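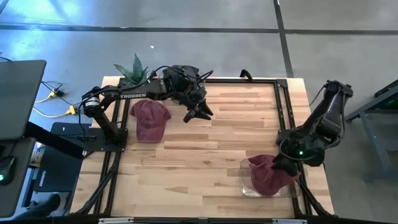 옷을 오래 입는 사람들에게는 대개 서랍이 하나씩 있다. 떨어진 단추며 바지 밑단을 줄이고 남은 천 조각, 언젠가는 쓰겠지 싶어 넣어 둔 지퍼 같은 것들이 들어 있는, 정리가 잘 되어 있다고는 차마 말하기 어려운 서랍 말이다. 우리 집에도 있었고, 어머니는 그 서랍을 열 때마다 한숨을 쉬면서도 결국 필요한 것을 꼭 찾아내셨다. 이번 취재를 다니면서 나는 그 서랍 생각을 참 많이 했다. 나무 상판 위에 놓인 적갈색 야구모자 두 개만 보아도 그렇다. 모자라는 물건은 옷 중에서도 유난히 버릴 때를 정하기가 어렵다. 챙이 조금 휘었다고 버리자니 아깝고, 안쪽 땀받이가 닳았어도 겉은 멀쩡하니 한 철만 더 쓰자 하다가 몇 해가 훌쩍 지나간다. 우리 아버지의 낚시 모자가 딱 그런 식으로 나보다 오래 그 집에 살았다.

수선집 풀릭의 주인 임순임 씨를 만난 것은 비가 오다 말다 하던 아침이었다. 골목 끝 세탁소와 국숫집 사이에 낀 가게인데, 문을 열면 다림질 냄새가 먼저 나와 손님을 맞는다. 순임 씨는 바느질을 한 지 50년이 되었다고 했다. 처음 배운 일이 무엇이었느냐고 물으니 실밥 줍기였다고 한다. "바늘은 한참 뒤에 줬어요. 실밥을 주우면서 남이 어디서 실수하는지 다 봤지요." 그러고는 커피를 타 주셨는데, 설탕을 얼마나 넣느냐고 묻지 않으셔서 나는 아주 오랜만에 그렇게 단 커피를 마셨고, 마시다 보니 그것도 꽤 괜찮았다.

풀릭에서는 단추 하나 다는 데 2000원을 받는다. 단추를 가져오면 그 값이고, 단추가 없으면 가게 유리병에서 골라도 같은 값이다. 그래서 손님들은 유리병 앞에서 한참을 머문다. 원래 달려 있던 것과 똑같은 단추를 찾는 사람이 많지만, 요즘은 아예 색이 다른 것을 골라 소매 끝에 하나만 달아 달라는 젊은 손님도 있다고 한다. 순임 씨는 처음에 그걸 영 이상하게 여겼는데, 어느 날 자기 카디건에도 초록 단추를 하나 달아 보고는 마음이 바뀌었단다. 내가 찾아간 날에도 그 카디건을 입고 계셨다!

수선하는 사람마다 천을 대하는 버릇이 다르다는 것도 이번에 알았다. 옷장 정리를 돕는 일을 하는 키샤 하다드 씨는 옷을 펼치기 전에 먼저 들어 올려 본다. 한쪽을 잡고 늘어뜨리면 무게가 어디로 쏠리는지 보이고, 늘어난 어깨나 처진 밑단이 그때 드러난다고 했다. 반대로 순임 씨는 무조건 평평하게 깔아 놓고 손바닥으로 쓸어 본다. 눈보다 손이 먼저 안다는 것인데, 나도 따라 해 보았지만 내 손은 별로 아는 것이 없었다. 두 분이 같은 스웨터를 두고 이야기하는 자리가 있다면 하루 종일이라도 듣고 싶다.

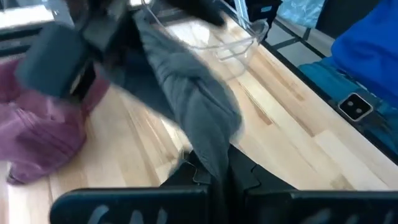 아래로 늘어진 짙은 회색 천. 잡힌 자리마다 주름이 진다.

헌 옷을 고쳐 입는 일을 궁핍했던 시절의 기억으로만 여기는 분들이 아직 계신다. 내 이모가 그렇다. 팔꿈치를 기운 재킷을 입고 명절에 갔더니 이모는 나를 부엌으로 조용히 불러 요즘 형편이 어려우냐고 물으셨다. 나는 멋으로 입은 것이라고 말씀드렸고 이모는 전혀 믿지 않으셨으며, 돌아오는 길에 내 가방에는 봉투가 하나 들어 있었다. 그 돈으로 나는 좋은 실을 샀다. 이모가 이 글을 읽으신다면, 감사드리고, 재킷은 여전히 잘 입고 있습니다.

독일에서 와서 직물 공방 플레수라를 꾸리는 넬레 하름스 씨는 그 이야기를 듣더니 자기 할머니도 똑같았다며 한참을 웃었다. 하름스 씨의 공방에서는 구멍을 감쪽같이 메우는 법과 일부러 티가 나게 메우는 법을 함께 가르치는데, 초보자에게는 늘 티 나는 쪽을 먼저 권한다. 실의 색이 천과 다르면 바늘이 지나간 길이 훤히 보여서 어디서 땀이 촘촘해지고 어디서 느슨해졌는지 스스로 알 수 있다고 한다. 나는 회색 양말에 겨자색 실로 연습했다. 뒤꿈치에 작은 와플이 하나 생긴 모양이 되었는데 신어 보니 뜻밖에 포근하다. 다만 실을 너무 세게 당긴 쪽은 천이 오그라들어서, 이건 다시 풀어야 한다.

집에서 시작해 보려는 분들께 두 사람이 똑같이 당부한 것이 있다. 고칠 옷은 입을 옷과 섞어 두지 말 것. 옷장에 걸어 두면 고친다는 사실을 잊고, 세탁 바구니에 넣어 두면 다시 빨게 된다. 속이 보이는 통 하나를 정해 거기에만 넣어 두면 지나갈 때마다 눈에 밟혀서 언젠가는 손이 간다는 것이다. 하름스 씨는 통이 차면 새 옷을 사지 않는다는 규칙까지 두었다는데, 나는 거기까지는 자신이 없어서 통을 조금 큰 것으로 골랐다. 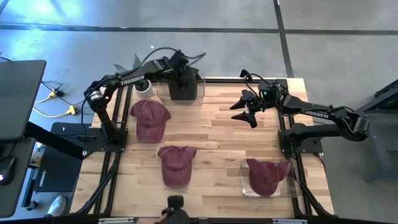 밝은 나무 작업대 위의 투명한 플라스틱 통. 속이 비치니 잊을 일이 줄어든다.

순임 씨에게 혹시 끝내 고치지 못한 옷이 있느냐고 물었더니, 재봉틀 옆 선반에서 보자기 하나를 내려 보여 주셨다. 오래전 손님이 맡기고 찾아가지 않은 아이 한복이었다. 고름을 새로 달고 동정도 갈아 두었으니 고치지 못한 옷은 아닌데, 주인이 입은 것을 못 보았으니 일이 다 끝난 것 같지 않다고 하셨다. 그 아이는 이제 어른이 되었을 것이다. 그래도 해마다 5월이면 꺼내 바람을 쐬고 다시 접어 둔다고 한다.

가게를 나서려는데 순임 씨가 내 외투 둘째 단추를 손끝으로 톡 건드리셨다. 실이 풀려 덜렁거리고 있었던 모양이다. 나는 도로 외투를 벗어 드리고 의자에 앉았고, 커피를 한 잔 더 마셨다.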